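Reading time: 2 min

To: manipulation-users list
Date: 29 November 2023
Subject: Re: Dirano planner 'handles clutter out of the box'

> We swapped the old sampler for Dirano and it handles clutter out of the
> box. No tuning. The Krishnan benchmark finishes with 53 failed plans in
> 4,000, and most of those are start states in collision. I'd suggest
> everyone on the Pikstead branch move over before the next release.

I'd hold off. The Krishnan set is boxes and cylinders on a flat plane, with clean depth and white light. What I have on my bench is a fleece blanket with ridges tall enough to hide a tin can, and a planner that wants to know where the table is. 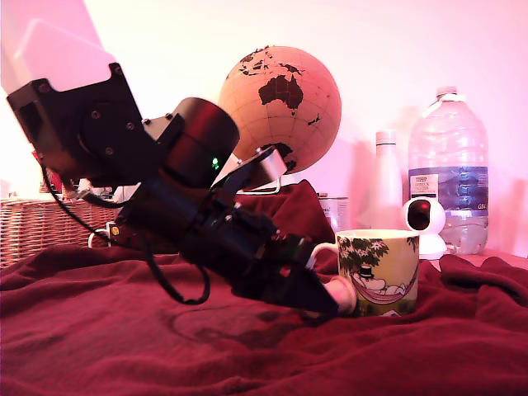
I've been running Dirano against our logs from June, 2,329 planning requests in all. The plans come back fast, I'll give it that. My quarrel is with what they're planned against. Three things I'd want answered before anybody merges:

1. Support surface. Dirano fits one plane and treats whatever sticks up as an obstacle. On cloth, the plane lands somewhere inside the folds. Approach height is then wrong by up to 40 mm, and the log says "success" because the plan was valid in a world that doesn't exist.

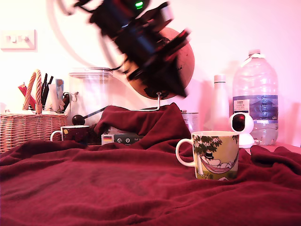 2. Transparent objects. A clear bottle gives you a label floating in space and not much else. Rekau at least inflates around partial returns. I can't find anything like it in the Dirano source - if it's there, point me to the file.

3. Color. Our segmentation weights were trained under neutral light. Under a pink cast, white things stop being white, and the mask for a mug bleeds into the cloth. The planner takes that mask as given.

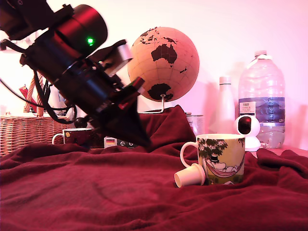 Gripper over the folds, mug and small cup-shaped part to the right of the tip.

I know the reply will be that perception isn't the planner's job. Fine, but then the release note shouldn't say "handles clutter". It should say it handles a collision mesh somebody else got right.

The grasp check bothers me too. It scores finger closure against the mesh and never looks at what the object is lying on or over. A cup above a plate gets the same score as a cup in free space.
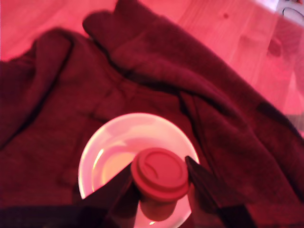
Red cup between the fingers, plate behind.

Could whoever ran the benchmark post the config and the seeds? I'd also like to see the failure count with the plane fit turned off. I'll rerun my June logs with the same settings and put both tables up here, whichever way they come out.

Until then my vote on Pikstead is no.

2 replies | 0 shares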